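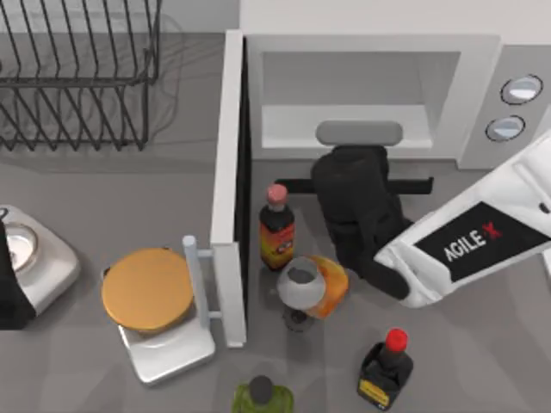 Pre-Evaluation Inspection Checklist, Simulated Kitchen Scene
Project: Grorkeo
Scene set: Arkirley, kitchen counter
Issued by: Ambrosio Simulation Group
Revision: December

Scope

Complete this checklist before any policy is scored on the Arkirley kitchen scene. It covers scene assets, collision settings, arm limits, camera views and scoring. It does not cover the physical cell, which has its own lockout procedure.

Mark each item Pass, Fail or Hold. A Hold needs a comment. Scores from a run with an open Fail are not entered in the results table. The comments below are from the inspection of the 273-episode evaluation batch.

Section A. Scene assets

1. All assets load without missing meshes or textures.
Result: Pass.

2. Objects are at rest before the first control step.
Result: Pass.
Comment: Settling time was raised after the previous revision. Tall bottles had residual angular velocity at step zero and the contact log recorded it as a robot bump. The stemmed glass is the slowest object to settle and should be used as the reference.

3. No two objects overlap at spawn.
Result: Hold.
Comment: Overlap occurred in 5 episodes, all between the glass and a neighboring container. The sampler checks bounding circles on the counter plane and ignores the flare of the rim. Affected episodes were rerun with new seeds. The sampler itself has not been changed.

4. Mass and friction values match the asset sheet.
Result: Pass.
Comment: Bottles are treated as full and capped. Liquid is not simulated.

Section B. Microwave and other articulated parts

5. Door moves through its full range without passing through the housing.
Result: Pass.

6. Door collision mesh matches the visible mesh.
Result: Fail, corrected, reinspected, Pass.
Comment: The first collision mesh was a single convex hull around the door and handle. It closed off part of the space in front of the cavity, and the planner rejected reaches that should have been valid. Replaced with a decomposed mesh of 16 parts. Reach success into the cavity must be compared only between runs that use the same door mesh.

7. Door stays where it is left when no contact is applied.
Result: Pass.
Comment: Hinge damping is set above the default. With the default value the door drifted during long episodes and a stationary arm could be charged with a contact.

Section C. Camera views

8. Every recorded view is checked for coverage at the start, middle and end of a sample of episodes.
Result: Hold.
Comment: Views that move with the arm pass through stretches with very little in them that a policy can use for localization. Large pale surfaces against a pale wall give few edges, and the depth estimate degrades before the color image looks poor to a reviewer.

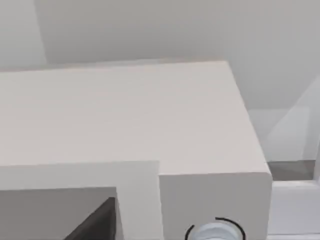

For that reason the inspector should not rely on thumbnails. Open the sampled moments at full size and compare estimated depth with the depth buffer. If the error exceeds the limit in the Jatetti config file, tag the episode "low texture" and keep it in the batch. Removing it would raise the reported score without any change in the policy.

9. Lighting is constant across seeds unless the run is a lighting test.
Result: Pass.

10. Timestamps agree across all views.
Result: Pass.

Section D. Contact and arm limits

11. Joint velocity and torque limits are enforced inside the simulator as well as in the controller.
Result: Pass.

12. Thin geometry produces contacts at the speeds used in the task.
Result: Hold.
Comment: Applies mainly to the dish rack. The wires are thin compared with the distance a finger can travel in one physics step, and at high approach speed a finger can cross a wire with no contact recorded. Halving the step size removed the fault in all 14 test approaches. The smaller step is now required for any task that ends at the rack. Repeat the test with the utensil caddy in place, approaching from the front.
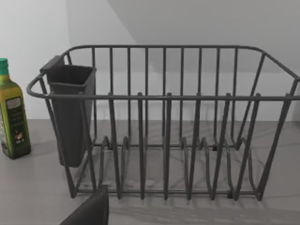
13. Emergency stop condition ends the episode and is written to the log.
Result: Pass.
Comment: Trigger by commanding the finger into the counter. Confirm that the log gives the force at the stop and the link involved. An episode that ends in a stop is scored as a failure even if the object had already reached its goal.

Section E. Scoring

14. The success test uses object pose only and does not read the policy's own "done" signal.
Result: Pass.
Comment: Earlier revisions accepted either one. Scores from those revisions are not comparable with the current batch and are listed in a separate table.

Open items at release

Item 3: spawn sampler to use the full rim width of the glass.
Item 8: low texture tag to be applied automatically. Manual tagging remains in force until then.
Item 12: caddy test to be repeated at the smaller step size and the contact log attached to this sheet.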